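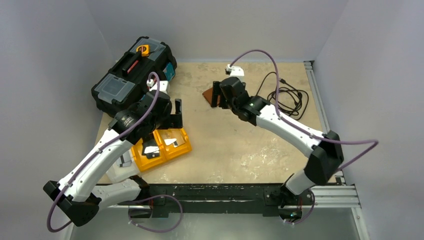
Two-arm bench, toolbox and yellow tray out. Left gripper over the front of the box, right one's at the flat brown piece.

Oct 16, 2021. Open day, Pronstead building, ground floor lab

Writing this up same evening before I forget it all. Sorry for the scrawl, whoever types this in.

Doors at 10, first people in at ten to. Count at the door was 282, which beats the May one (185) by a lot. We planned handouts for the May number so ran out before lunch. Printed more on the office machine, gray toner, ugly but fine.

Setup
Bench wiped down, the old stains don't come out, leave them. Both arms homed first try. Speed limit set low for the whole day and locked. Tape on floor a good arm's reach back from the bench plus a rope. Rope is better than tape, kids ignore tape. Estop on the visitor side of the operator chair, tested with each new operator, four tests, four stops.

Ran the pick and place on its own before opening, eight cycles, no drops. Then left arm started dragging its cable over the toolbox lid. Doesn't snag, but looks sloppy, and people ask about it. Next time either clip it higher up the link or move the box back a hand's width. Did not want to touch the cable routing with a crowd coming so left it.

Morning session
Plan was: talk, then left arm goes to the box, then right arm brings the flat piece in, then questions. Talk too long. By the second group I cut it to two minutes and just let the arms go, much better. People want to see it move, they'll ask the rest.

Group 1: fine.
Group 2: right arm let go of the flat piece early, it slid. Reset by hand, arms paused. Somebody clapped.
Group 3: big family group plus the Clatenau school bus, way too many in the room at once. Need a hard cap. Twenty maybe.
Group 4: fine. Best questions of the day.

Grip on the flat piece is the weak point. If it goes in square to the jaws it holds, if it goes in at an angle it creeps. Upped the grip force one step at 11:30 and it got better, not fixed. Want to try rubber pads on the fingers. Think there's a bag of them in the drawer under the printer, check.

Tsakiris visit
Two people from Tsakiris came at noon, they'd asked ahead for a longer look. Gave them half an hour with the rope down, speed still locked. What they cared about:
- how long to teach a new object (told them the truth, most of an afternoon)
- can both arms work in the same spot without hitting each other. Showed them the keep-out zone on the screen. They wanted to see it fail. Drove left arm toward the line slowly, it stopped where it should. Did it three times for them.
- cable wear. Fair question. We have no number past 1000 hours, said so.
- price. Passed that one on to the office.

They want to send us some of their own parts to try, small stuff, mostly trays and lids. Said yes, send whatever, no promises on date. Somebody needs to write them Monday.

Lesis
Ran the Lesis viewer on the big monitor so people in back could follow the joint angles. Crashed once around 1, came back after a restart, lost the log for that session. The log before that is good, 127 cycles in it. Saved to the shared drive under openday. Do not rename the folder, the script looks for it by name.

Lag on the viewer gets bad once the log goes long. Restart it between groups, takes no time. Should of done that from the start.

Afternoon
Quieter. Swapped to letting visitors pick which arm goes first, simple thing but they loved it. Little kids all pick left. Let older kids jog the right arm a few mm at a time from the pendant with an operator holding the enable. Line for that went out the door. If we do it again we need a second pendant or a sign-up sheet.

One visitor used to run a packing line and stayed nearly an hour. Told me our approach to the box is backward, we should come in from the open side and not over the top of the lid. Probably right. Means re-teaching three points. Worth a morning.

Questions that came up over and over, should go on a poster:
Does it see? (people assume so. explain what is taught and what isnt)
What happens if I put my hand there? (it does NOT know. say this clearly and early)
How strong is it?
Who fixes it?
Can it open the toolbox? (not yet. everybody asks, would be a great demo, the latch is the hard part)

The last one, I think we should really go for it. Have the box anyway. Could start with it fixed to the bench so it doesn't walk off when the arm pushes, then the other arm does the holding later on.

Problems list
1. flat piece creeping in right jaws, see above
2. left cable over the lid
3. viewer crash, lag
4. too many people per group
5. room got hot by 3, door propped open, then too noisy to talk over the hall
6. handouts still have the old room number on them. Half the people went upstairs first
7. coffee, none after 11. serious

Shutdown
Stopped at 4. Both arms parked, power off at the wall, pendant back on the hook. Rope and posts back to the front desk. Tape still on the floor, I'd leave it for the week.

To do
- write Tsakiris re parts
- finger pads, try on right arm first
- re-teach approach from open side, keep the old points in case
- clip for left cable
- fix room number on handout file BEFORE anyone prints again
- poster with the questions
- ask Clatenau school if they want their own session, they'd be easier on a weekday
- sort out what to say about cable hours
- second pendant, find out cost

Feet hurt. Good day though. Back in Monday, will do the pads first thing if the bench is free.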